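The Case for Plain Waiting Rooms

By Hermenegildo Ayala
Fri 13 October

In August the board of the Terirgate Public Clinic asked for comment on its plan to refurnish the waiting areas on all seven floors of the main building. The plan sets aside money for wall screens, a sound system, check-in kiosks and a coffee counter to be run by an outside firm. I read all 129 pages of it. Very little of the text concerns the chairs, and less still concerns the people who will sit in them.

I wish to argue for a simpler course. A waiting room should be quiet, clean, well lit and easy to understand. Public money spent beyond that point should be spent on shortening the wait itself.
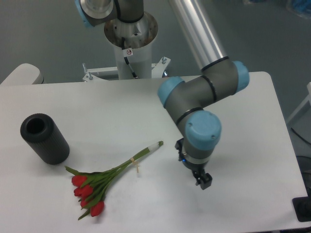 Public buildings have long been furnished on the belief that an idle visitor must be kept busy. Television sets came first, then racks of leaflets, then screens that show the same four health messages to a person who may have been sitting under them since breakfast. The effect on someone who is worried, or in pain, or minding a small child is seldom asked about. Decoration has a place, and I would not remove it. A ribbed black vase and a bunch of artificial red tulips ask nothing of the visitor and need no water from the staff. A screen with sound takes a share of every person's attention whether or not that person wishes to give it.

The usual reply is that visitors like to be entertained, and surveys are offered in support. The clinic's own survey asked visitors whether they would welcome "more to see and do" while they waited. Most people will say yes to a question put in that way. They were not asked whether they would prefer the screens or a shorter wait, nor were they asked whether they had been able to hear their names called.

That last point deserves more weight than the plan gives it. The receptionists on the third floor have raised the matter of noise at two public meetings. Names are missed, appointments slip, and older visitors are marked absent while sitting 25 feet from the desk. A sound system will make this worse, and the plan's answer, a second sound system for announcements, does not inspire confidence.

What other places have done

The county office at Dalovetti removed its screens three years ago, at first only because the service contract had run out. The office then chose not to renew. Complaints about missed calls fell, and the money went toward one more clerk at the front desk on Monday mornings. The branch library at Jadel made a similar choice with its reading lounge, where the background music was turned off after a petition signed by over 100 patrons.

Neither case settles the question for a clinic. A library visitor can leave and come back; a patient with a fever cannot. If anything, this makes the duty of the clinic heavier. People who are not free to walk away should not be made to listen to advertisements – and the plan does allow advertisements, in an appendix, under the heading of "partner content." 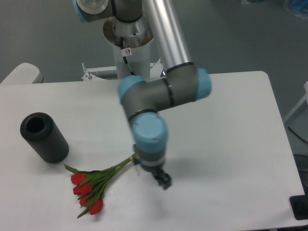
What the board should do

The board should first set a standard for the wait and publish it. Visitors bear a long delay far better when they know how long it will be. A printed card at the desk, changed by hand each hour, would serve the purpose at almost no cost.

It should then buy good chairs, some with arms and some without, at more than one height. The present chairs are all of a single pattern and are too low for many people to rise from unaided. The sample supplied by the firm of Hà, shown at the last meeting, was firm and easy to clean, and several members of the public said so.

Finally, the coffee counter should be dropped. A water fountain in working order on every floor would do more good, and two of the present fountains have been out of service since the spring.

I do not doubt the good intentions of those who drew up the plan. They wished to show visitors that the clinic cares for their comfort. Comfort in such a place begins with being able to sit down, hear one's name and know when it is likely to be called. The board votes next month, and written comments may be left at the main desk until then.
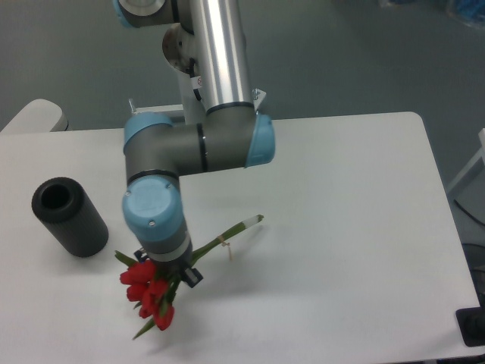 A plain white table over a gray floor.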